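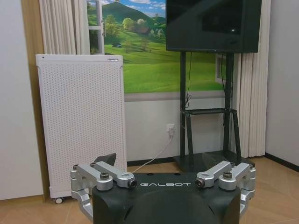
Yesterday I watched Zerkus for the second time, and now I think I can write about it more calmly. After the first time I was too angry with the ending, and my wife told me to wait one week before I put anything on the blog. She was right.

The film is 118 minutes long. It tells about a ferryman named Shokri who lives in Mukthorpe, a small town on a river, where a new bridge will open in May. When the bridge opens, his work is finished. His daughter comes home from the city to help him sell the boat, and they do not sell it. This is almost the full story. If you need many events in a film, you will suffer.

What I liked most is the first half. The director, Saeed Shirazi, lets people be silent for a long time, and the silence is never boring. There is a dinner where father and daughter eat fish and speak only of the salt. I come from a family which talks exactly like this, so maybe I am not a fair judge. The actor who plays Shokri does very much with his back. He is filmed from behind in many shots, and still I always knew in what mood he was.

The music is less good. It is the same five notes on a piano, again and again, and in the scene of the storm it becomes so loud that I lost two or three lines of dialogue. I watched with subtitles the second time and they were important lines! In one of them the daughter says that she already quit her job. The first time I missed this fully, and so her decision at the end looked stupid to me.
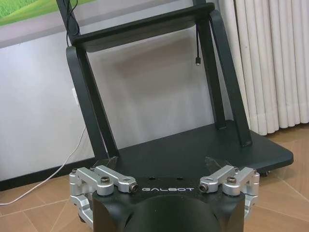 Pejman Hashemi wrote to me that the ending would be wrong even with this line, as the daughter never liked the boat and the film forgets it in the last ten minutes. I have thought about this. In the scene with the ropes she does say that she hates the smell of the engine, but she also stays on the deck until dark. For me it is enough. For him it is not, and he gave the film two stars - I would give it four.

One more thing about the ending, without telling it. The camera stays on the water a very long time after the last word. In the cinema over 100 people were sitting with me, and many stood up and took their coats during this shot. Please stay in your seat. The sound changes.

I also want to say something on Tititz, the earlier film from the same director, because a reader asked which one to see first. Tititz is shorter and more funny, and it has a goat. I would begin there. My old review of it is still on the blog, but my English was worse then, so please be patient with it.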